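Pretwood Film Society – Members' Forum
Programming and Screenings
Topic: Archive footage and added sound in the May program

archive_desk
Members are invited to comment on the proposed opening film for the May program, the concert documentary Nastolari. The distributor offers two versions. The first is the restored cut, in which the crowd noise has been rebuilt in a studio and several songs have been filled in from a later tape. The second is the original release print, with gaps in the sound where the recorder failed. The screening room can take either one. Comments received before the program goes to the printer will be passed to Naledi Mofokeng, who is preparing the notes.

kprantl
I wish to speak for the release print. The film has a reputation as a record of one night, and the restored cut is no longer that. When the second band comes on, the audience one hears was recorded decades later in another country. I do not object to cleaning up hiss. I object to a crowd that was not there.
Konrad Prantl

row_f_aisle
With respect to the previous poster, the release print has almost 12 minutes without usable sound. I attended a showing at the Kurup some years ago and people began leaving during the long silent stretch. The opening film sets the tone for the season. I would ask that the restored cut be shown.

kprantl
The silent stretch is the part of the film that I remember best. The drummer is plainly playing very hard and one hears nothing at all. I accept that this will not be to every member's taste.

lallolow_reader
May I ask whether the restored cut carries a notice on screen explaining which songs were replaced? The Lallolow reissue of the soundtrack marks them in the booklet, and I found that quite sufficient. If the film does the same, much of this dispute falls away.

archive_desk
In reply to lallolow_reader: there is a card in the closing credits. It states that "additional audio" was used and does not list the songs.

lallolow_reader
Thank you. That is less than I had hoped for. A viewer who leaves before the credits would never know. I would then support the restored cut only if the printed notes name the songs concerned.

m_tallis_projection
A practical point. The release print runs at a lower volume throughout and the levels jump at each reel change. Someone must sit at the desk for the whole film. This can be done, but it should be agreed beforehand. The restored cut needs no attention once started.

nmofokeng
I have read the comments with interest. The notes can carry a list of the replaced songs without difficulty, and I have asked for 200 copies. On the larger question I find myself closer to Mr. Prantl than I expected. The interviews in the restored cut have also been moved – the singer's mother now speaks at the start, and in the release print she is heard only after the last song. That alters the film more than the crowd noise does, in my view.

row_f_aisle
I was not aware that the interviews had been moved. I still believe that a general audience is better served by the restored cut, but I would not oppose showing the release print on a second evening, perhaps in the small room, which seats 50.

kprantl
The small room has a poor screen for this. I would prefer the main room at a late hour.

archive_desk
Both suggestions have been noted. The hire fee for a second showing has been requested. Until it is received the program entry will read "Nastolari (version to be confirmed)." Members who hold the earlier soundtrack album and are willing to lend it for checking the song list are asked to reply below.

lallolow_reader
I have it on vinyl, with a scratch on side 2. It may be collected from me before any evening screening.
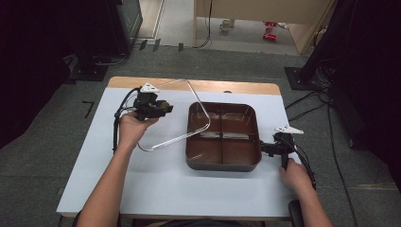 Pretwood Film Society | Programming and Screenings Section

Replies to this topic are open to current members. Posts may be moved to another section if they concern ticketing, parking or the newsletter.
Back to topic list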